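Processor swaps at Skelthorpe: the gallery

Hello again! I promised I'd put up a gallery from the processor work once the write-up was off my desk, and it finally is, so get yourself a cup of tea. If you're new, I'm part of the little group at Skelthorpe trying to find out how well a gripper can learn fiddly computer repair jobs from people showing it how. We call the project Wiven (Lakshmi D'Souza chose the name and still won't tell us what it means). The job on this page is handling a desktop processor, the flat square sort that sits in a socket under a metal frame. Clicking through our older galleries will get you the memory sticks and the dreaded screws.

Socket work, Dell board

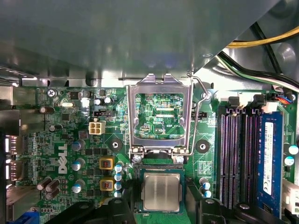 I picked processors because they're horrible. The parts are small, there's hardly any room for fingers, and a socket really doesn't forgive a clumsy push. Our first method, which we called Lacerda, learned the whole job in one go from 800 demonstrations, and it was lovely at getting close and hopeless at the last tiny bit. It would hover, dither and then go down at a slant. We must have spent most of June staring at that slant!

So Lakshmi suggested splitting the thing in two. One part of the model does the travelling and another takes over near the socket, and that second part only learns from the wrist view. We gave it 100 extra demonstrations, all of them starting from a bad position on purpose – a bit twisted, a bit too far left, whatever we could think of. I thought it was far too few and said so, loudly, on a Monday morning. I've since bought her a cake.

In the gripper's hold

The other thing that helped was letting it have another go. The old version carried on whatever happened, while the new one can back off, straighten up and come down again, up to 5 times before it gives in and asks for a person. Most of the good runs in our test set used at least one of those retries, so I'm a bit embarrassed that we left them out for so long. 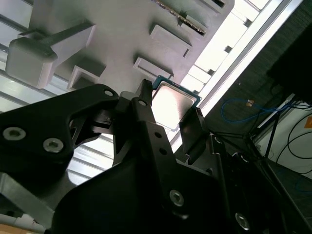

Does the tilt of the chip in the fingers matter much?

It matters less than we feared while the chip is being carried, and a great deal once it gets near the socket. The near-socket part of the model has to level it before going down, and if it can't, that counts as one of its tries.

We're still weakest on anything shiny. A bright metal lid under strong light can look quite different from one moment to the next, and the model sometimes gets the angle wrong because of it. Lakshmi is trying out some changes to the training pictures for that, and I'm going back over the runs that failed to see which ones were down to glare and which were just bad luck.

Next gallery will be the Wanumwood tests, where we take the same model to a different bench and find out how much it sulks. There are 8 boards on the list for that one and I've only sorted out half of them, so if you have an old desktop going spare, do drop me a line through the contact page!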